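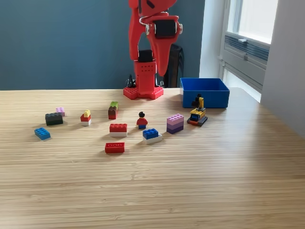

Notebook, arm cell, February

Equipment plan for next quarter. Ceiling is still 2000 for everything, spares included. Writing down where I got to so the order can go in without another round of messages.

Current state: one printed arm, red, on the perforated base plate. Task is picking building bricks off the table, sorting into the blue bin. Brick set is mixed on purpose: flat 2x4s, short stacks, one taller stack with the lime green on top. The excavator stays on the table as an obstacle.

Question is whether to buy a second arm or put the money into the one we have.

Option A. Second arm, Stirent kit, same joint layout as ours. Quote is 1442 with servos, without printed parts. We print those ourselves. Leaves 558 for filament, spare servos, power supply and shipping. Lead time on the quote is five weeks, and the last order from them ran over.

Option B. Keep one arm, replace the wrist and gripper servos with the Folus metal gear type, add a proper clamp plate, buy a second set of fingers. Well under half of the ceiling. No gain in throughput but fewer stops.

Option C. Nakamura desktop arm, finished product, with controller. Asked for a price, got a form back. The list price I could find is above the ceiling before tax. Dropped.

Notes on A. Two arms on this table is tight. The base takes the back center already, and with the bin at the back right there is no second mounting spot that does not put one elbow through the other's workspace. Either the bin moves or the table does. A wider table was not in the request and I would have to add it. Also one more power supply, and the cables off the back of the base are already a mess with one arm.

Notes on B. Log since the last rebuild: 24 stops. I went through them by cause. Wrist servo over temperature 11, gripper slip 7, cable snag 4, software 2. So 18 of them sit in the two joints option B would replace. Cable snags would be fixed by clips and a shorter run, which costs nothing worth listing.

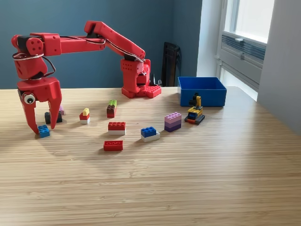 Finger geometry matters more than I allowed for in the first draft. The open fingers straddle a 2x2, but a 2x4 has to be taken across the short side or it turns in the grip. Approach from straight above works for single bricks. For stacks the lower brick tends to stay behind if the fingers close too high. A second set with flatter tips and a rubber face should go on the list under either option. Mukby sells adhesive rubber sheet in 1 mm and 2 mm. Take both, one pack each.

Cycle target was 2000 picks between servo changes. We got nearly there once, on the elbow. The wrist has never come close. If the Folus servos hold to that number the running cost drops enough that the second arm can be argued for in the following quarter with our own data behind it, instead of a vendor sheet.

Checked the horn pattern on the Folus drawing against our printed wrist. Spline count is the same, screw circle is 1 mm larger. Wrist part needs a reprint. Gripper side fits as drawn. Torque is higher than what we have, so the current limit in the config has to be set before first power on, otherwise it will crack the fingers before it stalls. Peak draw on two of them is inside the supply rating, with the other joints holding. Not measured with all joints moving.

Proposed order:
Folus servos, 4 pcs (2 fitted, 2 spare)
Mukby rubber sheet, 1 mm and 2 mm
M2 and M3 screws, assorted
Red filament, 2 spools
Clamp plate, cut in house from stock
Cable clips, small

Remainder stays unspent and is carried toward A, if carrying over is allowed. Need to ask purchasing. If it is not allowed, add the second power supply and the table now and buy the Stirent kit later.

Open points:
— Stirent quote is valid until the end of the month. Ask for an extension, do not let it lapse.
— Does the Folus price include the connectors? The drawing shows bare leads.
— Reprint wrist with the larger screw circle, test fit on the old horn first.
— Rerun the stop log for the same number of hours after the swap, same brick set, same bin position.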